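Tusex hand-held gripper pair: notes from the Ukumville open day

Cloreo opened its Ukumville office to visitors in July, and I spent most of the afternoon with the Tusex pair. The units are sold as a set of 2, one per hand, through Dierckx. List price is roughly $3,000, with calibration included.

Each unit weighs 606 g on the scale Cloreo had out. The balance point sits well forward, and my wrist noticed it after 10 minutes. The housing is rigid, with no flex under a firm squeeze. Trigger travel is short and even, though I would have liked a stop I could adjust.
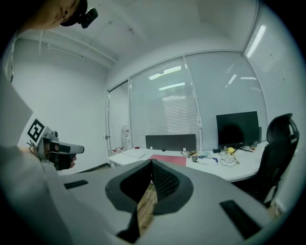
Tusex unit in use, marker mounted upright on top. Second unit in the foreground.

Pose tracking relies on the printed marker, and the demonstrator, Maureen Tapley, was frank about its limits. Turn the marker too far from the headset and the track drops out. Recovery took under a second each time I tried it. The log records the dropout, but the software gives no audible warning, a poor choice when both hands are occupied. 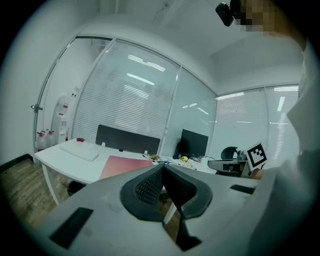 Finger pads are the consumable part. Dierckx supplies them in pairs and the swap needs one hex key. The black rubbery pads meet at a centre seam in a wide V, with a fine mesh insert on the inner face. Grip on a pen and a coin was secure; a sheet of paper took several attempts. Spare pads are priced separately, and Cloreo could not give me a figure for service life.

Recommended for bench work. I would wait for the next firmware before buying a second set.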